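Handheld gripper station — safety check after the dropout fault
Site: Ranenari, back room
Checked by: Mariama Akolgo
Date: 10/12/2020
Reason for check: right gripper stopped reporting in the middle of a session. Report from Fiifi Lamptey blames "a loose connection." I would like to see that shown before I sign for it.

1. Grippers open and close without sticking
OK. Tried both, 17 cycles each.

2. Marker cubes firm on their mounts
OK today. The log says they were OK last time too, and the left one was changed a week later. Make of that what you like.

3. Cables off the walking area
FAIL. Same result as April. The April action reads "cables to be tidied." Tidied by whom?

4. Power strip off the floor and away from liquids
FAIL. Bottles have to go on the shelf by the door. A sign will not fix this.

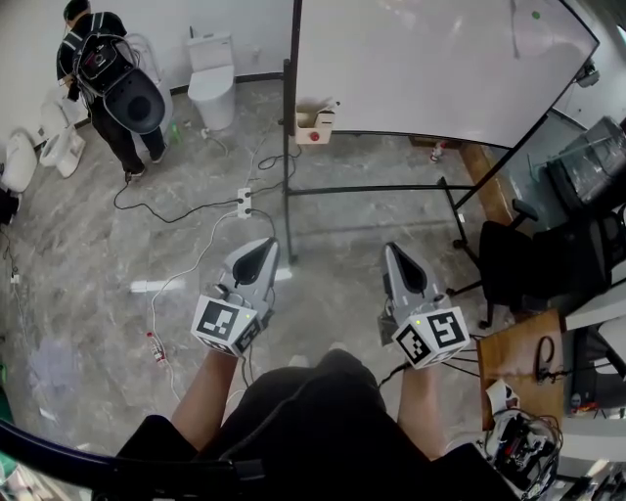 Item 4: power strip and cords on the tile, with a bottle on its side next to the white cable.

5. Clear path for anyone wearing a backpack unit
FAIL. You can't see your own feet well with both hands out in front, and the whiteboard stand has legs that reach across the floor. Tetteh Eshun says people get used to it. People also trip.

6. Cable strain relief at the gripper end
NOT PROVEN. Kwabena Ansah pulled the right cable by hand and got 2 dropouts in 3 tries, then none after lunch. Polatton's repair note says "no fault found." I don't accept that as a pass.

7. Stop procedure known to all operators
PARTLY. Adjoa Mensah knew it. The other two described different procedures, both confidently.

Result: not cleared for use. Right cable to be replaced, floor runs covered or moved, then items 3 to 6 checked again by someone outside the team.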